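**Ticket 787 – Recycling sort, Bornville site**
Status: open
Reported by: Zinon desk

**Problem**

Cans and plastic bottles kept ending up in one bin, and Ghauri sent our last load back as mixed. Fair enough! It was a proper jumble.

**Tried so far**

1. Put a paper sign on the old bin. No change at all.
2. Moved the old bin nearer the door. Slightly worse, if anything.
3. Gave cans and bottles a container each, side by side on the table. Wow, what a difference – by 1000 the next morning the cans were all together and I hadn't touched a thing.
4. Swapped the bottle container for a see-through one. I love this one! You can tell what goes in it from across the room, and it's light enough to pick up and check from underneath for stray lids.

**Still to sort**

- Paper has no home yet. The dark woven basket from Steltitz is lovely and would hold over 2 days' worth, but small scraps may poke out through the pattern in the sides. Could we try a liner?
- Crushed cans take up far less room, so please keep squashing them.

**Current set-up**

Cans on the left, bottle container in the middle, basket on the right with nothing in it. 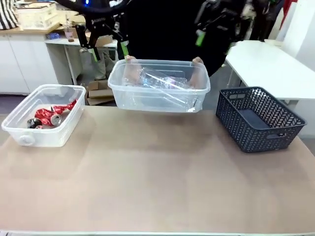
## Next steps

- Find a liner for the basket.
- Ask Ghauri if lids can stay on bottles.
- Leave the ticket open until the next load has gone through.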